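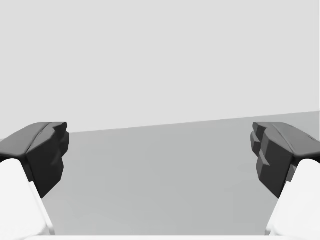 3. Resetting the simulator and the wrist view

Our policy takes two inputs, the joint positions and a wrist camera view rendered in the simulator. Early training runs were unstable, and we traced this to the reset code in Undik, our wrapper around the physics engine. On reset, the gripper was sometimes still closing when the first image was saved. The policy then learned that dark pads near the middle meant the start of an episode.

We changed the reset so that the fingers are commanded fully open and the simulator steps until joint velocity falls below a threshold. Only then is the first image rendered and the object spawned. An episode where the fingers do not settle in 2 seconds of simulated time is thrown out and logged.

We collected 3,747 episodes with the old reset and kept 1,913 after filtering. All later training used the filtered set plus new episodes from the fixed code.

The renderer draws the surface and wall in plain grays. We left this alone for now. Random textures are planned for the next version, along with camera pose noise.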